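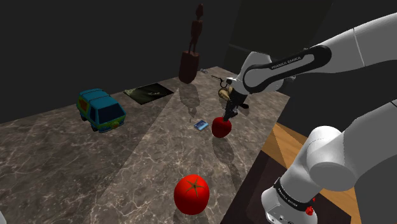

The simulated arm at the apple, with the toy van on the left side of the counter.

Our robotics club stopped meeting in person in June, when the building closed for the summer, so I have been doing my share of the project at home. The project is a pick-up task in simulation. The arm has to find the apple on a kitchen counter full of other stuff, reach it, close on it and lift. We call it Jokside, after a name someone typed into the shared folder on the first day, and it was too much trouble to rename everything later.

I joined the club last September knowing a little Python and nothing else. Most of the fall was spent on the Skillora lessons, which are all short and mostly about coordinate frames. I did them twice. The first time I could pass the exercises without really knowing which way Z pointed on the gripper, and that came back to bite me in the spring when my arm kept trying to go through the counter from underneath.

The way our runs work is simple enough. A script scatters objects on the counter, one of us drives the arm by hand to make a set of good attempts, and then a policy gets trained on those attempts. The club goal for the summer is 1000 attempts. I have done 54 of mine so far. Each one takes me over 23 seconds of driving, which doesn't sound like much until you do a dozen in a row and your wrist hurts.

The red things are the hard part. If everything else on the counter were blue or gray, I think we would have finished in May. The first policy we trained would go for anything red and round, and it was just as happy with the wrong one. We had a long talk about whether to take the second red object out of the layouts. I voted to leave it in, and I still think that was right, but it did cost us a few weeks.

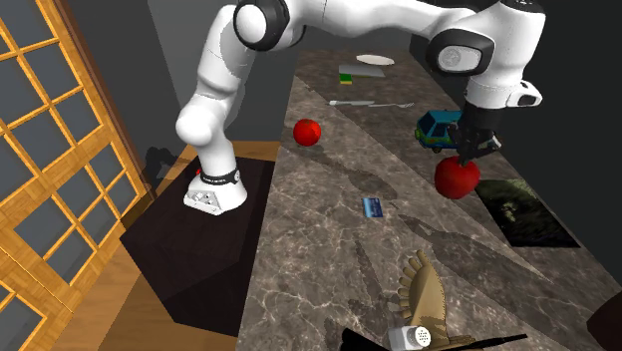

Gripper over the big apple, other red one back toward the left edge.

Shadows were the next problem. The light in the simulator is set low on some layouts, so tall objects throw long dark shapes across the stone, and the shapes change every time the layout changes. The marble has a busy pattern too. I tried swapping in a plain gray counter for a weekend just to see. The policy learned faster on it and then did badly as soon as the marble came back, so I put the marble back for good.

I also spent a lot of time on cameras. We started with one view from the side. Then the other half of the group added a view from up near the hand, which I was against at first because it doubled the size of every file. I was wrong about that -- the side view can tell you the arm is over the apple when it is really a couple of inches past it. Now when a run looks odd I check the hand view first.

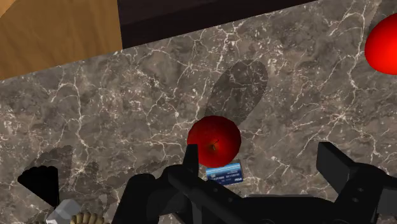 My own job this month is the approach angle. When I drive, I tend to come in at a slant because that is how it feels natural on the controller. The policy copied that, and it copied it too well, so it slants even when there is something in the way. I am redoing 37 of my attempts with a straight approach from above, going slower over the last bit. It is dull work. I do it in the evening with the radio on.

The computer I use is my own and it is not new. Trerent, the shop near campus, put in more memory for me in the spring and that helped with the rendering. I still close the browser before a long run.

If you are in a school club and thinking of trying this, I would start with one object and a fixed layout, get that working, and only then add clutter. We started with the full counter and I don't recommend it. Also write down which settings you used for each batch. We have one good batch from April that we can't repeat -- the settings were in a chat that got deleted.

I will post again when the new attempts are trained. That will probably be in two weeks, depending on when the lab machine is free.

Comments

rowhouse_bots
We had the same trouble with the slanted approach. What helped us was starting every attempt with the hand already high up. Do you randomize the start pose?

Author
Only a little. The start pose moves a few degrees either way. I may try it with more.

Chaiyaporn
Did you keep the plain counter files? I would like to compare them with mine.

Author
Yes, they are in an old folder. I will dig them out this weekend.

tinlid
Second the advice on writing down settings. I use a plain text file in each batch folder and it has saved me more than once.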